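Print this article | E-mail to a friend

Opinion

A gripper that drops is a safety problem

In February a two-armed tidying robot at our Festden site was clearing a living room. It picked up a glass jar, lifted it clear of the shelf, and the left gripper opened. The jar broke on the tile. The run log says "grasp lost, retry," and the robot retried. It reached down, closed on the air where the jar should have been, and drove its right wrist through the broken glass until Araceli Cuevas got to the stop button.

The fault was a cable. The signal line to the left gripper had been flexed at the same point for weeks and had started to open up inside the jacket. When the arm reached past a certain angle, the controller lost the gripper for a moment, and on losing it the gripper went to its default state. The default state was open.

I think that default is wrong for a machine that works in homes, and I think the people who build these machines know it. Open on fault comes from the factory floor, where the worry is a trapped hand. It is a good rule there. In a house the gripper closes with very little force, and a person can pull a finger out of it. What a person can't do is get out from under a jar they didn't know was about to fall. 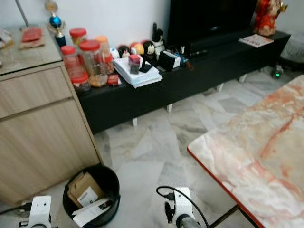
Ignacio Retamal

Look at what an ordinary room asks of the thing. There are jars with red lids standing close together, a phone leaning on a stand, figurines in a row, a television on the same console, and a hard tiled floor under all of it. Dropping any of these is a real event. A family with a small child would call it worse than that.

The cables deserve their own paragraph. On most of the arms I have worked with, at least one runs outside the arm, in a loop, where it can rub and catch. Vonetti asks for an inspection every 700 hours. Ours failed at 70. Macario Escobedo now checks every loop by hand before a shift, bending it and watching the signal, and he has pulled 18 cables so far. Most of them looked fine from outside.

I have heard the argument that holding on fault has its own risks. Consuelo Cuevas made it to me at length, and she is right that a gripper locked around a curtain or a sleeve is no good either. My answer is to hold, stop the arm, sound a tone, and let a person release it with one hand. The Elari arms already have the release lever. It would take a change in firmware and a louder speaker.

The retry bothers me more than the drop. A robot that has lost contact with its own hand should not move that hand again until somebody has looked at it. Ticket 3921 asks for this. It is still open.

Contact us | Copyright 2025 | Back to top

Related items
Who reads the run logs?
Lozano recalls wrist couplings
Afshin Salehi on stop buttons and where to put them
Letters: Glass, tile and toddlers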